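Leave the medicine on the table

Every few months somebody writes in to say boxes of tablets belong in a cupboard. High up, labelled, out of sight. Arne Brinkmann said it again in his February column and I've been cross ever since.

Out of sight is exactly my problem. I had a lovely cabinet once. Mirror door, three shelves. What went in there stayed in there, two years past its date, behind the plasters. Cough stuff from a flat I'd already moved out of. I missed doses becuase I never opened the thing.

So now, the table. On a loud cloth, next to the hair ties and whatever else came out of my pockets. Looks a mess. Is a mess. But I eat there, I read there, I see the boxes and I take what I'm meant to take.

Yes, children. If you have small ones, or they visit, lock it all up, no argument from me. I don't and they don't.

What I object to is the tone. The idea that a grown woman's table has to look like a hotel's. My friend Jana Schmieder spent 2143 crowns on matching tins and a label maker, and now she has to open every tin to find one packet of throat sweets. A box already has its name on. It's a very good label! It came free.

And the scrunchies. People always say surely the scrunchies could go in a drawer. They could. Then I'd be late for work, hair in my face, going through the drawer.

Tidy is fine. Tidy for vistors is a performance, and I've got a bus to catch.
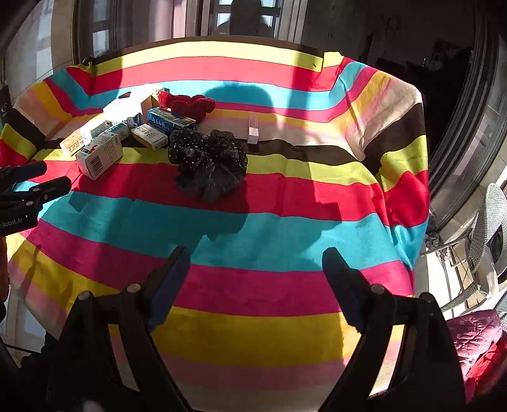
Boxes, two scrunchies, the striped cloth. Staying put.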